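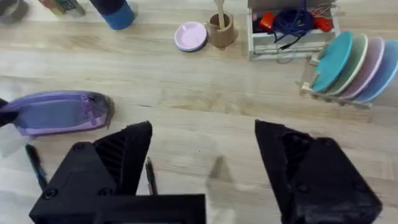

Table and Supplies Check, Antoniuk Room

Site: Jaltville Learning Centre
Checked by: Elínborg Mogensen
Comments by: Elínborg Mogensen (EM), Olesia Vasylenko (OV)
Month: December
Time started: 4 p.m.

Mark each line OK, Fix or N/A. Write a comment for every Fix. A comment on an OK line is optional but helps whoever has the sheet next term.

Part A. Room

A1. Clear path from door to table, at least 1000 mm wide
OK
EM: Measured with the coat rack in its winter position.

A2. Lights all working, no flicker
OK

A3. Power bar off the ground and no cords across the walkway
Fix
EM: Power bar is mounted, but one extension cord runs past the door side. Needs a cord cover or a shorter route along the wall.
OV: Cord cover ordered from Undivent. Please keep the cord unplugged outside session hours until it comes.

A4. Heater guard tight
OK
EM: Two screws were a bit loose. Tightened during the check.

A5. First aid kit on its hook and in date
OK
EM: Only the small bandages are getting low.

Part B. Tabletop

B1. No splinters, lifted edges or sharp corners
OK
EM: Ran a cloth along all sides and it did not catch.

B2. Surface condition
OK
EM: Light wood with streaky grain and a slight gloss. There are grey scuffs here and there and a faint curved scratch or smudge. Cosmetic, so I have left it as OK.
OV: Agreed. Do not sand it. If someone sands one patch we will have to refinish the whole top. Try the Jisteria cleaner on the scuffs first, on a damp cloth, and wipe it off again before anybody puts paper down.

B3. Table does not rock when leaned on
OK
EM: Foot pads replaced last term and still holding.

B4. Depth of table, 800 mm minimum for shared work
OK

B5. Work area kept clear for the task being done
Fix
EM: Small household things keep ending up along the far side. Pens are left out beside the pencil case when they should be in it.
OV: A few things at the back of the table are fine during a session. Loose pens are not, as they roll. Put them away first when packing up.

Part C. Soft pencil cases

The room has one set of zippered fabric cases, listed on sheet 67. Check each one by hand. The comments below are for the purple one unless we say otherwise.

C1. Fabric sound, no holes or worn corners
OK
EM: Pressed my thumb into both ends from the inside. No pen points coming through.

C2. Edge trim attached all the way around
OK
EM: The paler trim is easy to check against the body colour. Look down the long side as well as the ends.

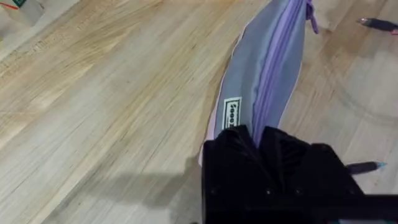
C3. Seams hold when the case is lifted by one end
OK
EM: Tested full and tested with half the pens out. No stitches gave. Please do this over the table, with the zipper closed, or you will be on your knees picking things up.
OV: Add "zipper closed" to the printed sheet. It is not on there now.

C4. Zipper teeth line up and close fully
OK
EM: A little stiff at one end. A soft pencil rubbed along the teeth helped.
OV: Fine for now. If it sticks again, take the case out of use and tell me. Do not use oil on it, it marks the fabric and then the paper.

C5. Side label stitched down, no loose thread
OK
EM: One stray thread on the green case, not on the purple one. Trimmed.

C6. Nothing sharp stored loose inside
OK
EM: Scissors and compass points stay in the lidded tub. I emptied every case to check this line, which took longer than all the others put together.

Part D. Zipper pulls and pens

D1. Zipper pulls firmly fixed
OK

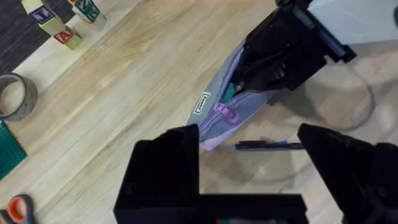 Small parts are the main worry with this set, because younger siblings sometimes wait in the room at pickup time. Give every pull a firm tug straight out and then one sideways. The purple case has two plastic pulls, so test both and do not stop at the first. A cracked pull comes off the case that day. Look for pens around the case before you sign, too: a dark one with a bright blue end lying on pale wood is plain enough, but the thin dark ones sit along the grain and are easy to pass over.

D2. Pens capped or retracted before storage
Fix
EM: There is ink on the lining of the green case. The purple case was clean inside.
OV: Turn the green one inside out and soak it overnight. If the ink is still coming off the next morning, throw the case out and strike it from the sheet.

D3. Metal clips not bent or broken
OK
EM: One bent clip found and the pen thrown out.

D4. No pens on the ground at the end of the session
Fix
EM: Missed twice this month according to the evening sheet. It is a slip hazard on a smooth surface, mostly for people carrying trays.
OV: I have moved this line to the end-of-day card by the light switch. It needs initials every time.

D5. Cases zipped shut before they go on the shelf
Fix
EM: Two were put away part open. Pens drop out when somebody lifts a case from the wrong end.

Part E. Follow-up

Cord cover for A3: OV, when the Undivent order arrives
Scuffs for B2: EM, next cleaning day
Pen storage for B5 and D2: EM to speak to both session leaders
New wording for C3: OV
End-of-day card for D4 and D5: OV, done

Next check is at the start of term. Bring a tape measure, a dry cloth, a soft pencil and the old copy of this sheet. The spare zipper pulls are in the top drawer, in the envelope with the heater guard screws.

Signed: E. Mogensen
Reviewed: O. Vasylenko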